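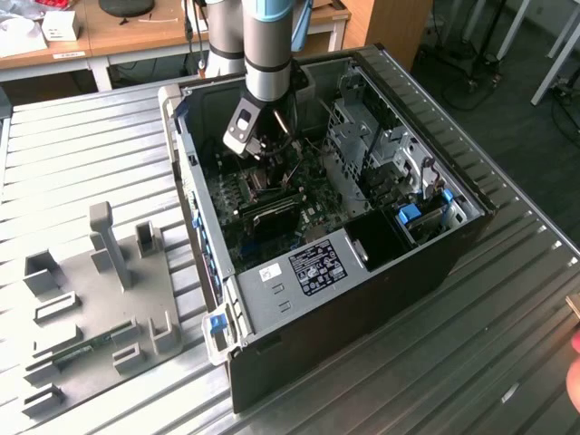
My allotment neighbour, Dalva Evangelista, has started a newsletter for the Olbridge plots. She prints it at home, folds it badly and pushes it through the shed doors, whether or not you have asked. I hadn't asked. I now read every word, including the notice about the hosepipe, which is plainly aimed at me.
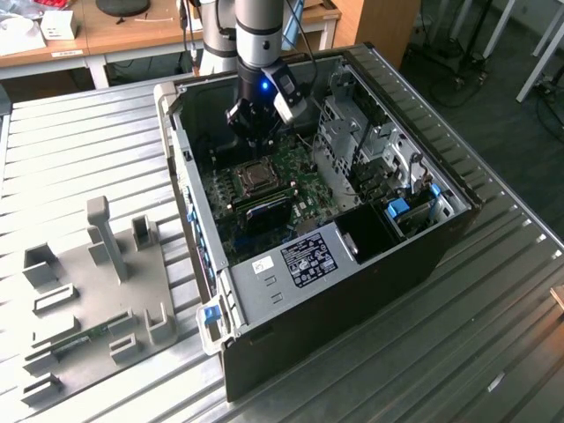

Issue 5

My leeks got a mention in October, under "Disappointments". They came up the width of pencils and then stopped, like guests who have realised they're at the wrong party. I blame the soil. Dalva blames me, in print, with a circulation of 281. 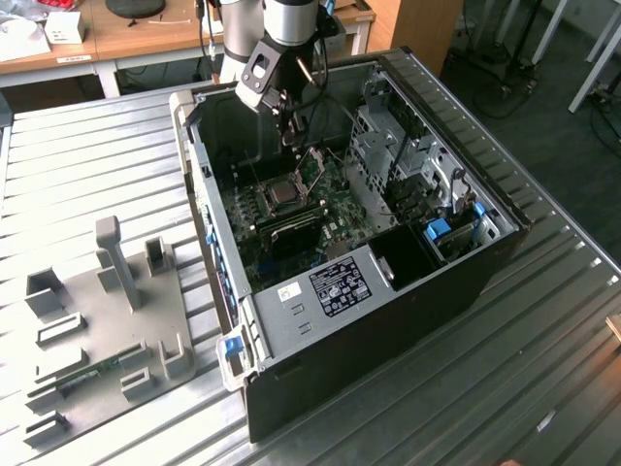 So next year it's squash. My brother-in-law over in Zarthorpe grows them the size of footstools and will talk about it until you put your coat on — and sometimes all the way to the car.
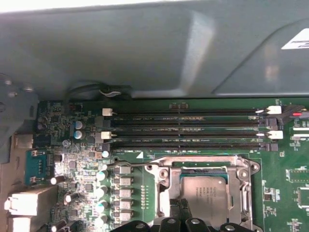
He swears by old carpet and neglect. I have plenty of both. The seeds are in the kitchen drawer with the dead batteries, and I've moved the hosepipe.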